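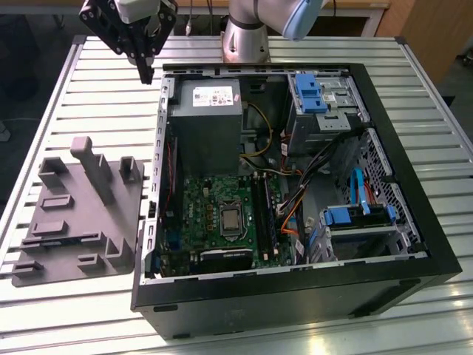 Unit 5: Inside the Tower

Hastdale Evening Program, Computer Repair I
Instructor: Afia Tetteh
Handout revised September 21, 2005

Reading before class: chapter 6 of the Fitzgerald text, up to the section on laptops. Bring the parts worksheet from last time. If you lost it, there are extras in the tray by the door.

Purpose of this unit

You should be able to open a desktop case, name the main parts without looking at your notes, and tell which cable goes to which part. We are not replacing anything yet. Removal of memory and cards is Unit 6.

Before you open a case

Shut the computer down and unplug the power cord from the back. Press the power button once after unplugging. Put on the wrist strap and clip it to bare metal on the chassis. Lay the tower on its side so that the open side will face up, then take off the side panel. Keep the screws in a cup. They are not all the same length.

The power supply

The gray metal box in the corner of the case. It takes power from the wall and puts out the lower voltages the other parts use. The label lists the output for each voltage. Copy these onto your worksheet. Do not open the power supply itself at any time in this course.

Wire colors on a standard supply:
Yellow: 12 volts
Red: 5 volts
Orange: 3.3 volts
Black: ground

These colors apply to wires coming from the power supply. They tell you nothing about data cables. An orange or light blue SATA cable carries data, and the maker can use any color it likes.

The motherboard

The large green board. Everything else plugs into it, either straight into a slot or by a cable. Find these first:

CPU. Square, with a silver top, near the middle of the board. In normal use a heatsink and fan sit on top of it. Never power up a machine with the cooler off.

Memory slots. Long and narrow, to the right of the CPU in our view. Look for the clips at the ends. They swing outward to release the module.

Expansion slots. The covers for these are in a column along the rear panel. A card fitted in a slot shows its connectors through the matching opening.
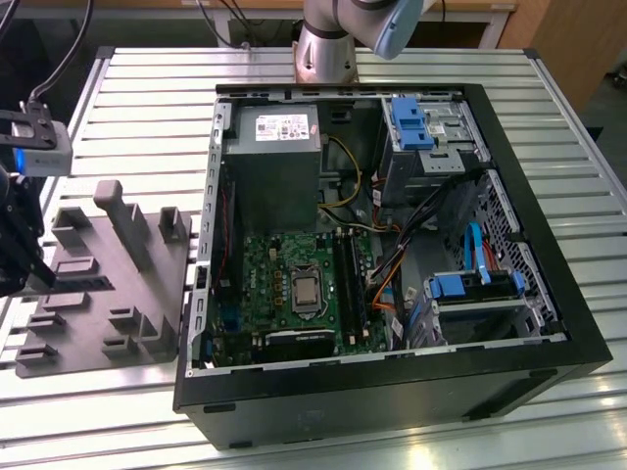 Figure 2. Tower on its side, panel off. Power supply at upper left, optical bay at upper right, drive bay at lower right.

Drives

The optical drive bay and the hard drive bay are at opposite corners on the same side of the case. Blue plastic marks the parts you handle: the latch on the optical bay and the carriers in the hard drive bay. Many makers color the release points this way. Squeeze or slide, do not pry.

A SATA drive needs two cables, one for data and one for power. The data connector is the narrower one. Pull on the plug, never on the cable.

Tracing cables

Start at the drive end and follow the cable with one finger to the board. Write down both ends before you go on to the next. Mollness and Pomomel practice cases are wired differently from each other, so do not copy your neighbor's list.

Homework

Label the blank diagram on the back of this sheet. Then answer in a sentence or two: if a 500 GB drive is not detected, which two connections do you check first, and why? Due at the start of Unit 6. Worth 4 points.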